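We use cookies to improve this site. Accept | Settings

Carry-On Shell and Wheel Layout: Project Report
Marwa El Fassi, Prasert Phetsri

3. Test item
One black hard-shell carry-on with a ribbed shell and spinner wheels. Budget limit for the item was 3,000 baht; price paid was 1,915.

4. Placement
The case was laid on its side on the white platform. Wheel positions were sketched by hand at a scale of 30 to 40.
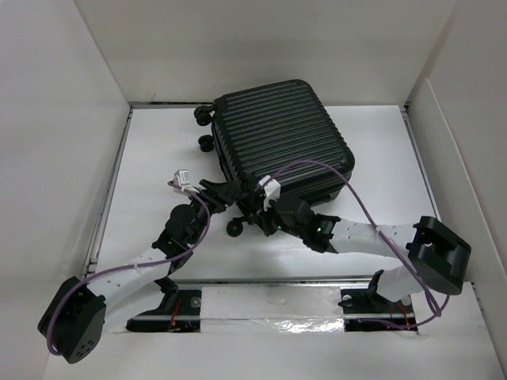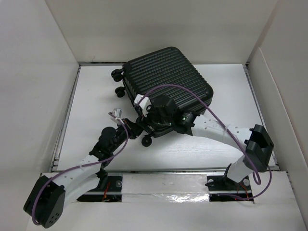

5. Remaining work
Measure rib spacing. Redraw the corner radius in April.

Contact | © Dravitz Student Projects | Back to top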